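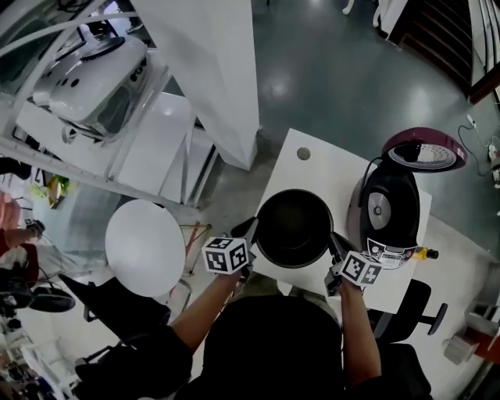 Care of Shared Rice Cookers: Revised Guidance for Residents

The Residents' Office at Amden House has revised its guidance on the use and cleaning of the rice cookers provided in the shared kitchens. The new text takes effect in January and replaces the sheet issued with the previous house rules. It applies equally to the kitchens at Merside.

Residents are reminded that the inner pan is to be lifted out with both hands, by the rim, once the cooker has been switched off and unplugged. Rice should not be rinsed in the pan while it is seated in the cooker. The outside of the pan must be dried with a cloth before it is put back, with particular attention to the base.

Metal spoons, wire wool and scouring powder are not permitted on the inside of the pan. Where rice has stuck, the pan should be left to soak in warm water and then wiped with a soft sponge. Pans are not to be left soaking overnight.

The inner lid is often overlooked. Starch gathers in the small holes and, if left, will cause the cooker to spit during use. It should be washed after every use in warm water with a little washing-up liquid, and the lid of the cooker left open until the inside is fully dry. The body of the cooker must never be placed in the sink. A damp cloth is sufficient.

Cookers should stand on a flat table or worktop, clear of the edge, and the power cord should be kept away from the hob. Cooked rice may not be kept on the warm setting after 9 p.m. Any rice left in a cooker after that time will be thrown away by the evening staff.

Freya Fothergill, Kitchens Officer, said: "Most of the pans we replaced last year had been scratched with a fork or a metal spoon. A plastic rice paddle is kept in the drawer of every kitchen and we would ask residents to use it."

A replacement pan will be supplied free of charge where the old one has worn through ordinary use. Requests should be made on the kitchen repairs form, quoting the number on the label underneath the cooker. Pans are normally delivered within 5 working days.

Residents who wish to bring their own cooker must have it tested before it is plugged in. Appointments may be made with Lacey Parsons at the Residents' Office, extension 3761.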